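Help wanted: sorting, folding and mending room, part time

Kisolham Clothing Exchange
Posted Oct 29, 2022

Okay, so we need more hands. If you've been in on a weekend lately you already know this, because you've seen the bags stacked up past the light switch and me trying to look calm next to them. We have room for two paid part-time sorters and a handful of people who'd like to come in for shorter sessions and learn the work, and I'd love for at least one of them to be you.

I run the back room. I've been doing it since we were in the old storefront on the Kurdale road, when the whole operation was one clothes rail and a card table, and I still think it's the best job in the building (the front of the shop has the radio, but we have the good chairs). I'm writing this ad myself so that you get the real version of the work and can decide if it sounds like fun or like a nightmare.

What we do

People bring us clothes they're done with. We sort them, check them, fix the small stuff, fold or hang everything, and it goes out front, where anybody can swap for it or buy it cheaply. Sports clubs and schools give us a lot. So do grandparents. In a busy month we handle 3,000 pieces, and March is always the worst of it, when everybody cleans out their closets at the same moment and comes down the ramp with their arms full.

Most of it is plain everyday clothing. T-shirts, jeans, kids' pajamas, work shirts, one million hooded sweatshirts. Once in a while there's a wedding dress and we all stop working and go look at it.

What a shift is like

You come in, you hang up your coat, you pick a bag. Everything comes out of the bag one piece at a time, and I mean one piece at a time, please don't tip it all out on the floor. I've seen people do it and then they're kneeling in it for an hour! You pick up a piece, get it right side out, find the label, look at the collar and cuffs and underarms, run your hand down the seams, and decide where it goes.

There are four places it can go. Ready means it's clean and sound and can be folded now. Wash is what it sounds like. Mend is for a missing button, an open hem, a seam that's let go for an inch or two. Rags is for everything we can't pass on with a clear conscience, and you'll be surprised how much you argue with yourself over that one. When you're stuck, put it in the basket by my chair and we'll look at it together at the end.
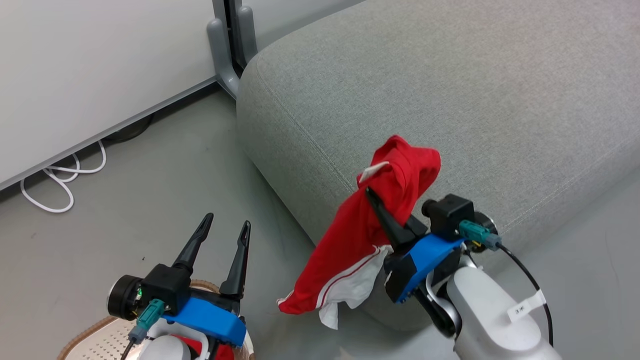 Picking up is the part new people want to skip past, and it's the part I spend the most time on. Grab a garment in the middle and you get a knot with no top or bottom to it, and you can stand there turning it over like a steering wheel. What I teach is to look for a landmark. With the red and white one, it would be the little white tag sticking out of the bunched part, or else that narrow end with the white piping, hanging down low where it's easy to reach. Take hold of an edge you can name, let the rest drop, then find its partner with your other hand. After a couple of shifts your fingers do this by themselves and you can carry on a conversation the whole time.

Two-color pieces get their own little talk, by the way. Anything with red next to white goes in the cold wash with a color catcher, and it does not go in with the school shirts. We had a pink week once. I still have one of those shirts, I wear it to paint in.

Folding

We fold to a board. It's a piece of stiff card, all our shelves are set up for that size, and everybody uses the same one, including me. T-shirts and tops go face down, sides in, sleeves back, then up in thirds. Sweaters get folded and never hung, the hangers give them shoulder horns. Pants go in half along the leg and then in thirds. I'm relaxed about most things but I do refold crooked piles, and I promise I'm not doing it at you.

Fitted sheets: we'll teach you. It takes a few tries and then you get to be smug about it forever.

Mending

You don't need to know how to sew to get the job. If you can thread a needle we can start you on buttons, and if you can't thread a needle we have the little wire thing. Hems and straight seams come next. We have two machines, and one of them is a Wouters that's older than I am and only runs properly if you start it by hand, so that one you'll be introduced to slowly.

If you already mend, please say so in your note and tell me what you like doing. Zippers especially. I will be so happy to hear from a zipper person.

The two paid jobs

These are 50 hours a month each, spread over mornings or afternoons, and we set the rota a month ahead. You can swap with each other as long as somebody writes it on the sheet. Pay is hourly and the rate is on the full posting taped up at the front desk, same for everyone in the back room regardless of how long they've been here. Your first three shifts are paid training shifts with me sitting next to you.

You'd be a good fit if you can stand for a couple of hours at a stretch (there are stools, but sorting is easier standing), if you can lift a full bag onto a table or are happy to ask somebody to do it with you, and if you don't mind lint. There's a lot of lint. If you have a bad dust allergy, come try an hour before you commit to anything. Masks are in the drawer and plenty of us wear them.

You don't need experience in a shop. You don't need a resume either, though if you have one you're proud of, go ahead and send it. Past sorters have come to us from restaurant kitchens, from raising kids, from a bank, straight out of school, and the main thing they had in common was that they liked getting a mess into order and didn't get huffy about other people's socks.

The shorter sessions

If a job is more than you want, come to the learning sessions. They're two hours long, there are six in a set, and you go through the whole path of a garment from bag to shelf: sorting, stain spotting, washing labels and what all the symbols mean, folding to the board, buttons and hems, and then a last one where you bring your own mending pile from home and we all work through it with snacks.

They're free. In return we ask that you help sort for the first half hour of each session. Teenagers are welcome from 14 with a note from a parent, and we've had mothers and sons sign up together, and a set of neighbors who I believe mostly came for the gossip. Beginners go in with everyone else. We keep the group small enough to fit at the big table.

Things to bring

Closed shoes. A water bottle with a lid. Reading glasses if you use them, the care labels are tiny and getting tinier. Tie long hair back if you're going to be on the machines. Leave rings with high settings at home, they catch on knits and you'll be sad and so will the sweater. We have scissors, needles, thread, aprons, seam rippers, lint rollers, and a kettle.

Some stuff people ask me

Do sorters get first pick? You can put aside one piece a shift, and it goes through the book like everything else. Yes, I have put aside a lot of cardigans.

What about things found in pockets? They go in the jar by the door with the date on a slip, and we try to get them back to whoever dropped the bag off. Money too.

Is it heated back there? It is now! We got the new heater through a Juststead small grant, 200 dollars toward the unit and the rest out of the bake sale, and it's a different room. Bring a layer for first thing in the morning all the same.

Can I come only in the school year? Yes for the sessions. For the paid jobs I'd need you through the summer too, with time off that we plan together.

Can I sit in a corner and not talk to anyone? Absolutely. Two of our best people hardly say a word before lunch. Take the table near the window, it's understood that that's the quiet one.

Getting here

We're behind the hardware store in Kisolham, down the ramp, green door. The 95 bus stops across the street. There's parking by the ramp but please keep the space nearest the door free, people unload there. The back room is on one level with no step.

How to apply

Write me a short note and drop it at the front desk, or put it through the slot in the green door after hours. Tell me your name, how to reach you, whether you're after the job or the sessions, and which parts of the week you're free. If it's the job, add a few lines about something you've sorted out, cleaned up, or fixed and were pleased with. It can be a closet or a garage or a drawer of batteries, I truly enjoy reading these.

I'll answer everybody, though it may take me a week or so if the bags are bad. For the paid jobs I'll ask you in for an hour at the table so you can try a bag and see how it feels, and we'll pay you for that hour. It isn't a test and I won't be timing you. Wear something you don't mind getting fuzz on.

The next set of sessions starts once we have enough names for a table, and the paid jobs start as soon as we find the right two people. If you're on the fence, stop in while we're open and ask at the front for the back room. I'll show you around and probably hand you a sleeve to hold.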